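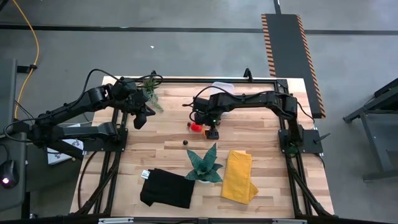 4. Mounting the Skekar wheel speed sensor

Read the whole section before you start. The work is done with the ignition off and the key removed. The motorcycle must stand on a rear paddock stand, on level floor.

Caution: The brake disc can be very hot after riding. Wait until it is cold before you touch the caliper or the bracket.

4.1 Loosen the lower caliper bolt. Do not remove the upper one.

4.2 Put the Jollstead bracket behind the caliper, with the stamped side to the outside. Start the bolt again by hand, four full turns, then stop.

4.3 Push the sensor into the bracket until the rubber ring is no longer visible.

4.4 Set the gap between the sensor tip and the disc bolts to 2 mm. Use the plastic gauge from the kit. A metal gauge will stick to the magnet and give a wrong reading.

4.5 Tighten the caliper bolt to the value in the service manual of your motorcycle. Tighten the small sensor screw to 4 Nm.

4.6 Turn the wheel slowly by hand for two turns. All disc bolts must pass the sensor without contact.

Note: Kits delivered before March have a cable of a different length. With these kits, route the cable under the swingarm and fix it with about 11 cable ties.

4.7 Connect the gray plug to pin row B of the Kestmont control box. The plug has 16 pins and fits only in one direction. Do not use force.

Caution: Keep the cable away from the chain and from the exhaust. A damaged cable can switch off the quickshifter during the ride.

Continue with section 5, Calibration.

Revision of 13 June 2023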